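How a Robot Learns to Tidy Up

At Nuvine, people used to pack every order by hand. Now robot arms do part of the packing, and some packers have a new job: teaching.

A teacher holds a gripper, a tool that pinches like two fingers, and does a task such as moving a cup. A computer records each motion.

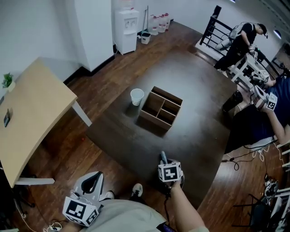

One motion is not enough. Nuvine's robot needed 1237 recordings before it could pack a cup. Jamila Marikar packed boxes for 5 years. She now records motions and checks the robot's mistakes -- her arms get less tired, but she had to learn new skills.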